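Qui sommes-nous

Lilter est un atelier-école consacré à la préparation, au montage et à l'entretien de petits décors : compositions florales artificielles, sapins de table, ornements suspendus, rangements muraux d'atelier. L'activité se répartit entre la formation professionnelle courte et la location de décors à des commerces, hôtels et cabinets médicaux.

Domaine d'activité

Le petit décor désigne, dans notre nomenclature, tout ensemble posé sur une surface horizontale et transportable par une seule personne. Sont exclus les arbres de grande hauteur, les guirlandes de façade et les structures autoportantes. Cette limite est ancienne et conditionne le reste : dimensions des caisses, hauteur des plans de travail, durée des modules.

Le stock locatif comprend 500 pièces référencées. Chaque pièce porte un numéro d'inventaire et une fiche papier indiquant la date d'entrée, les réparations effectuées et les accessoires associés. Une pièce sans fiche ne sort pas de l'atelier.

Formation

Le cursus comporte deux modules, qui peuvent être suivis séparément.

Module Curura — composition et montage. Choix du contenant selon la masse des tiges, équilibrage, répartition des têtes florales, mise en forme des feuillages comprimés par le stockage. Le module traite aussi de l'ouverture des branches de sapin artificiel, du bas vers le haut, et de la pose des ornements : les éléments rigides d'abord, les éléments sur cordon ensuite.

Module Amari — démontage, nettoyage et conditionnement. Dépose des ornements, dépoussiérage à sec, contrôle des attaches, mise en caisse. Les cordons sont détendus et posés à plat ; ils ne sont jamais enroulés autour de l'ornement, ce qui marque le fil et raye la surface.

L'évaluation est pratique. Le stagiaire reçoit une table non rangée et une fiche de poste, et remet l'ensemble en conformité avec la fiche.

Organisation du rangement

Les règles de rangement sont communes à l'atelier locatif et à la formation. Elles ont été rédigées avec Karabulut, notre fournisseur de mobilier d'atelier, et révisées chaque année au mois de décembre, période où la rotation des pièces est la plus forte.

1. Les contenants restent sur le plan de travail jusqu'à la fin du montage. Vases et pots sont placés vers le fond, côté mur, pour libérer la zone avant.

2. Les gants de travail ont un emplacement attribué sur l'étagère murale en métal perforé. Ils y sont posés à plat. Un gant trouvé sur la table en fin de séance est considéré comme un écart de rangement.

3. Le panier grillagé mural reçoit les ornements en attente de pose. Il doit être vide avant l'ouverture d'un nouveau poste.

4. Le poste type associe un vase garni et un petit sapin en pot. Le bouquet combine un tournesol et des fleurs jaunes plus petites ; le sapin reçoit une boule blanche et des ornements bleus. Les gants sont rangés en dernier.

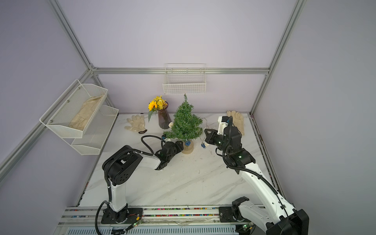 5. Les sangles et petites attaches sont regroupées avant la mise en caisse. Elles ne voyagent pas avec les fleurs, dont elles accrochent les pétales.

Location et entretien

Les contrats sont établis par saison. La livraison, la mise en place et la reprise sont comprises ; le remplacement d'une pièce abîmée est facturé selon l'état porté sur la fiche. Les textiles et feuillages sont dépoussiérés à chaque retour. Les contenants sont lavés à la main, séchés puis contrôlés au niveau du col et de la base.

Nous n'effectuons pas de vente au détail. Les pièces retirées du stock locatif sont affectées aux exercices de formation.

Accès et contact

L'atelier se visite sur rendez-vous. Les demandes d'inscription et de devis sont à adresser par le formulaire du site, en précisant le module souhaité ou la surface à équiper.

Page mise à jour le 11 février 2021.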